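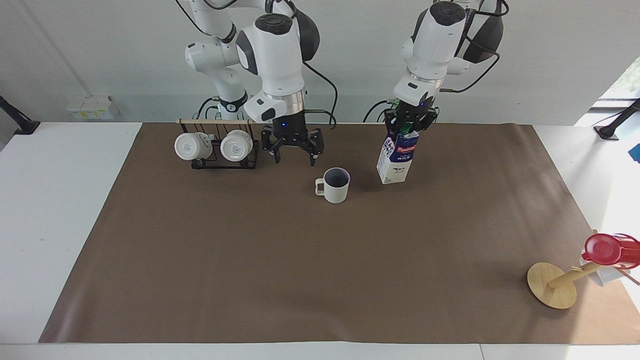 Ultley Breakfast Table: README

Ultley is a set of short recordings of one breakfast table and the things that end up on it. There are 300 recordings, sorted by what gets moved. If you came for the croissants, those are in a separate folder and there are fewer than you'd like.

What's on the table

Brown paper covers the tabletop in every recording. We tried a checked tablecloth in August and Jade Bélanger has asked us not to bring it up again.

Milk carton: white, printed in blue and red, with MILK on the front in case of doubt. Labeled "milk_carton". Please don't file it under "juice", as 5 of our early labels did.

Mugs: white or light gray. Labeled "mug", never "cup". This took a full afternoon to settle and the losing side still says cup.

Mug rack: a light wooden crossbar on a black wire frame. Mugs hang from it upside down. A mug on the rack gets the label "hung", and one standing on the table gets "set".

Labels

Each recording has one line in labels.csv: the object, where it starts, where it ends, and a free-text note. The notes are uneven. Vernon Melnyk wrote most of the first 119 and has opinions about handles.

"Lifted" means clear of the paper, by any amount. "Tilted" is left to the labeler's conscience.

Known problems

Recording 1615 has no label line. Yes, the numbers go higher than the count; we skipped some.

"Left" and "right" are from the viewer's side, except in Brayden Desjardins's notes.

Corrections

Send them to Yvette Sawatzky with the recording number in the subject. Messages reading only "mug is wrong" will be answered in kind.

Last edited 2022-09-12 by Habibur Dissanayake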